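Chapter 4
When the Arm Stops Short: Faults, Limits and Safe Recovery

In December, a team at the Landstead workshop in Zurnville set a simulated arm a plain tidying job: pick things up from a table and put them in a crate. It ran 300 trials overnight. By morning the log held 1097 warnings, and nearly all of them came from one bad number in the set-up file.

What a wonderful fault to learn from! The arm's mounting height had been typed in wrongly, so the planner believed the wrist was higher than it was. Every reach towards the table came in too low. Mugs were knocked over, and twice the gripper was driven straight into the worktop.

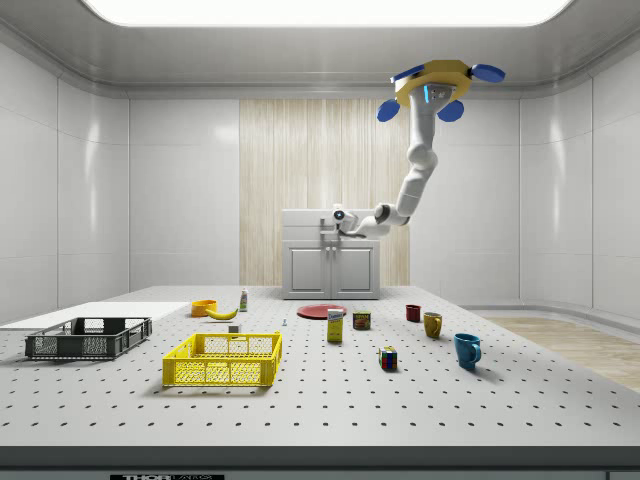
Nothing was broken, of course, and the team could replay each crash as often as they liked. On a real arm the same mistake might have bent a finger, stripped a gear or hurt somebody standing close by. The Gaster controller used in the trials did have a force limit, but it had been switched off to speed up testing - and then left off.

So we have 2 separate faults, and it pays to keep them apart. The first made the arm move wrongly. The second let it carry on after it had hit something. We shall follow both through the log, line by line, using the Pētersons method of working back from the last safe position.

Before you read on, sketch an arm fixed to a ceiling and mark every measurement the planner would need to find a mug. Keep your sketch, as you will want it again in Section 4.2.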